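Phone stand, charger, and a case I sent back

28 July 2018

Quick one today, laundry is waiting and I have to be out the door in an hour. Few of you asked what I ended up buying for the tablet after the old case split down the spine.

First try was the Flillby folio. Looked great on the site. Got it home and the magnet is so weak the cover flops open in my bag every single time. Sent it back. Refund took 19 days – not thrilled.

Then the Oltuvum stand. No case at all, just a metal stand with a rubber lip. Love it. Folds flat, holds the tablet upright or sideways, doesnt slide on the kitchen counter. It does wobble a bit if you type hard on the screen. I mostly watch cooking videos so whatever.

The charger

Vendach, 2 ports. Bought it for the long cable mostly. Charges the phone and tablet together overnight, no problem. Gets warm. Not hot, just warm. The little blue light on the front is way too bright for a bedroom so I put a piece of tape over it. Fixed.

Cable is braided and so far no fraying at the plug end, wich is where mine always die. I go through 3 of the cheap ones a year, easy. Will check back in September and tell you if this one made it.

What I'd skip

Any sleeve with a zipper that runs along the screen side. Scratched my last tablet that way. Also those clip-on lenses, fun for one afternoon and then they live in a drawer.

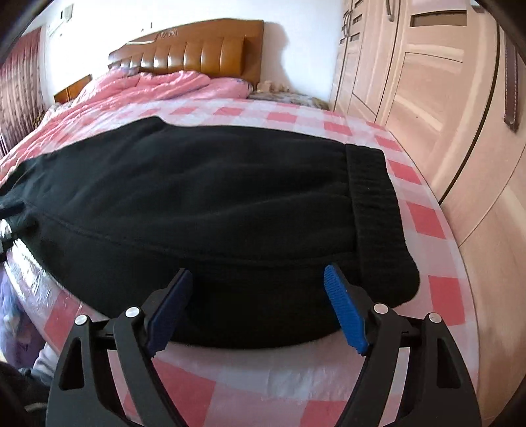 Still on the list

A keyboard, maybe. Small one, quiet keys. The one I want is sold out in gray and I don't want white, it'll be filthy in a week. If you have one you like, leave it in the comments – budget is low!

Ok, running. More when I have a minute.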